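Where Does Ralow Street Go When It Rains? My Puddle Project

By Tsion Hailu

So I should start by saying I did not plan to spend a whole term on puddles. My first idea was about bus shelters, and I got as far as drawing one. Then in the first week of rain I walked down Ralow Street with a hole in my left shoe and changed my mind by the time I got to school.

Ralow Street runs downhill from the Skyrme bakery to the old Sinden bridge. You'd think a street on a hill would drain itself. It doesn't! There are puddles on it that stay for days, and a couple of them are in places that look higher than the pavement next to them. I wanted to know why, and I wanted to know if it was the street's fault or the drains' fault or just mud.

What I did

I measured out 700 feet of the street, starting at the bakery door, using a measuring wheel that our geography room has had forever (it clicks, and people look at you). I marked every storm drain, every dip I could see, and every patch where the road had been dug up and filled in again. Then every time it rained I went out twice, once while it was still coming down and once the next morning before first bell, and I drew the puddles on a paper map with a blue pencil. By the end I had 17 maps. Two of them are pretty hard to read since the paper got soaked, but I kept them in.

For depth I used a plastic ruler with the blank end sawed off, so zero was really zero. I took the depth at the middle and at two spots near the edges. The middle isn't always the deepest part, which messed up my first three maps, and I had to go back and change how I wrote things down.

I also made a rain gauge out of a soda bottle and kept it on our back steps. A cat or the wind knocked it over in the second week, so there is a gap in my rain numbers. After that I put gravel in the bottom and taped it to the railing.

What I found

The biggest puddle, which I call Puddle A, forms 195 feet down from the bakery. It is right beside a drain. I mean you could stand in the puddle and touch the drain with your foot. The drain wasn't blocked on any of the days I checked it. What's going on is that the road around it was repaved and the grate now sits a little higher than the low spot, so water has to fill up the dip before any of it can spill over into the drain. When the rain was light it never got that high and just sat there.

Puddle B is farther down, outside the laundromat, and it's a different story. It sits on one of the filled-in patches. The patch has sunk, and I could feel the lip of it through my shoe. I laid a straight board across it and measured down from the board, and the deepest part of the patch was a bit over an inch lower than the road on either side. An inch doesn't sound like much, but it's a wide patch.

The rest of the puddles were small and moved around. I think most of those were leaves.

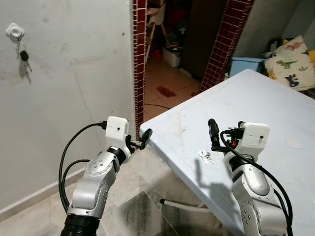
Mr. Bitum read my first draft and wrote in the margin that I was blaming the repaving without checking the slope, and that a street can look steep and still have flat parts in it. He wanted to see a profile before he would believe anything about Puddle A.

Fair enough! I grumbled about it for a weekend and then did the profile. For this I used a clear hose full of water, the way people used to level house foundations. You hold one end at one point and your helper holds the other end farther down, and once the water stops bouncing, the two surfaces are at the same height. Then you measure from the water to the ground at both ends and subtract. My cousin was the helper, and she was paid in cinnamon rolls.

We did it every ten feet for the top half of the street. It took us from 7 in the morning until almost noon, with a lot of stopping for cars. The slope is mostly steady, but there's a nearly flat stretch that begins at 169 feet and keeps going past Puddle A. So Mr. Bitum was right that there is a flat part, and I think I was right too, because the grate still sticks up above the low spot. The flat part slows the water down and the dip catches it.

Testing it at home

I built a model of the flat stretch in a baking tray with modeling clay and a bottle cap for the drain. When I set the cap level with the clay, the water found its way over and I was left with a thin film. When I raised the cap by the thickness of two coins, I got a puddle in the same place every time. The clay doesn't soak up water the way a road might, and my tray is tiny, so I wouldn't lean on this too hard. But it was really satisfying to watch.

Things that went wrong

Parked cars were the worst. There was a delivery van over Puddle B on four different mornings and I had to lie on the sidewalk with the ruler. My rain gauge gap means I can't say how much rain it takes to fill Puddle A, only that light drizzle didn't do it and a heavy shower did. I also wish I'd taken water temperatures, because in the sun Puddle A seemed to shrink quicker than B, and B is in the shade of the awning until lunch.

What I'd do next

I'd like to run the hose level on the bottom half of the street as far as the bridge, and do a few maps in July when the storms are short and hard. I would also like to ask the town whether the grate can be lowered or if it's easier to shave the road. I wrote them a letter with copies of my maps and the profile, and I haven't heard back yet.

Thanks to my cousin for holding the other end of the hose, and to the Skyrme bakery for letting me leave the measuring wheel behind the counter.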